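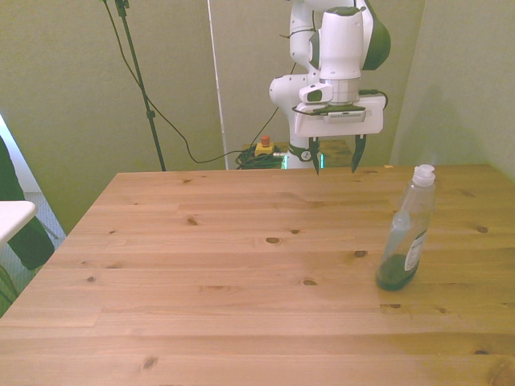 Sunday, Hutley shop notebook. Started on the trim panel job for the Brurnus hatchback. Rear wheel arch liner still rattles over 30ish, Erasto drove it again, same noise, left side only. Want the clip spacing sorted before Simão books the car out. Laid the full size template out on a pine table, the one with long planks, and used a board seam as the straight edge. Good enough for a paper pattern. Knots are a pain under a pencil, keep lines clear of them.

Clips: old ones went brittle, 3 broke coming out. Gemeto replacements are a hair thicker in the neck. Fit ok in the front holes, tight at the back. Do NOT ream the holes, Eckhard did that on the last car and the liner walked.

Soapy water on the rubber lip before pressing it in, just a drop of dish soap. Wipe after.

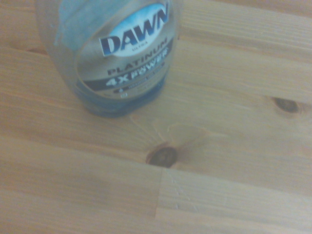 Second fit, afternoon

Lip went in first try. Clips seated by hand except 2 at the rear, used the soft mallet. Felt strip between liner and inner arch, nearly 200 mm long, stops short of the drain. Jaime thinks the strip will hold grit and squeak by November. Maybe. Fonseca sells a closed cell foam that woudl not,

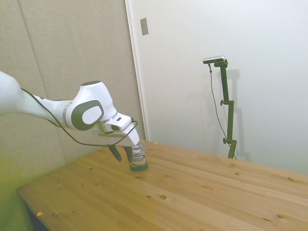 but it's thicker and I'd have to redo the clip line. Leave felt for now, ask Américo what he used on the wagon.

Road test: quiet on smooth road. One knock over the speed bump, could be the jack, loose in its tray. Check that first before pulling the liner agian.

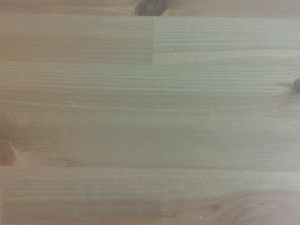

Pine boards, joints and a dark knot.

To do: strap the jack, order 4 more rear clips, torque the wheel bolts again, tell Simão the car isn't ready yet.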